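Section 4. Laying the table for the pretend café

Read sections 1 to 3 first if you have not put the furniture together. This section assumes the table is standing, the legs are tight and the parts have been sorted.

I have set up the Tarndale play café in more rooms than I care to remember, and I rewrote this section because the leaflet that came with the older kits made promises I don't believe. It said a proper place setting "teaches table manners in a week." I have not seen that happen. What a decent setting does is stop the food from sliding around, and that is worth ten minutes of your time.

4.1 What you need

One table with a plain, flat top
One square quilted cushion
One plate with a raised rim
One piece of toy food to start with (the croissant is the easiest)
A damp cloth and a dry one
Low-tack tape

Note: The parts list gives the place setting as item 2375. Older lists leave it out, and the cushion is then counted with the seating. It is the same cushion.

4.2 Placing the cushion

1. Wipe the tabletop with the damp cloth, then dry it. Skip the polish. A polished top lets the cushion creep, whatever the bottle says about grip.

2. Lay the cushion in the middle of the table with the quilted side up. Line up its sides with the sides of the table by eye. Measuring is a waste of effort, as the first child to lean on it will move it anyway.

3. Press down on each corner. If one lifts, turn the cushion over, press it flat for a minute and turn it back.

4. If you want the cushion to go back to the same spot every time, put a small piece of tape on the tabletop beside it as a marker.

Caution: Do not tape the cushion itself. The glue stays in the stitching and picks up lint.

Note: Some people ask whether the cushion is needed at all. On a carpeted floor with quiet children, probably not. On a hard floor, a bare plate on a bare table makes a racket, and the cushion takes care of most of it.

4.3 Plate and food

5. Set the plate in the center of the cushion. It should sit level. If it rocks, the filling has bunched up - shake the cushion out and start again from step 2.

6. Put the croissant on the plate with both tips pointing toward the person who will be served. I was told this makes it easier to pick up by the thick part. It may. It certainly looks better.

7. Leave the rest of the food in its box. The box for the full set says it is good for 40 different meals, a number I have never been able to reach without serving the same croissant several times over.

Caution: Toy pastry looks enough like the real thing to fool a toddler. Keep it away from real snacks, and check the tips for tooth marks before you put it out again.

4.4 Checking the setting

8. Push gently on the edge of the table. The plate may shift a little on the quilting. It should not travel to the side of the cushion.

9. Lift the food off and put it back with one hand. If the plate comes along with it, there is something sticky on the rim or underneath. Wash the plate and dry it.

10. Repeat the check after the first session. I don't trust a setting that has only been tested by an adult.

4.5 Cleaning and storage

Wash the plate and food by hand in warm water with dish soap. The care card says the cushion can be machine washed. Mine came back lumpy after 2 washes in May, so I now sponge it and dry it flat. Do as you like, but don't put it in a dryer.

Store the cushion flat with nothing on top of it. The plate can go in the box with the food. Fold nothing, and leave the marker tape on the table if it is still holding.

Last revised 28/12/2021. Comments from readers are printed after the finished setting.
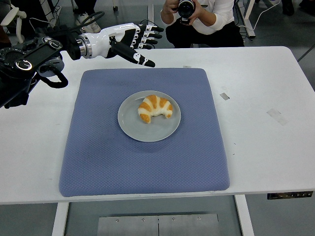

Rawan Hourani: I disagree about the machine wash. Ours has been through a cold cycle plenty of times and still lies flat, as long as you pull the corners into shape before it dries. I'm with you on the polish, though. We tried it once and the plate ended up on the floor before anyone had been served.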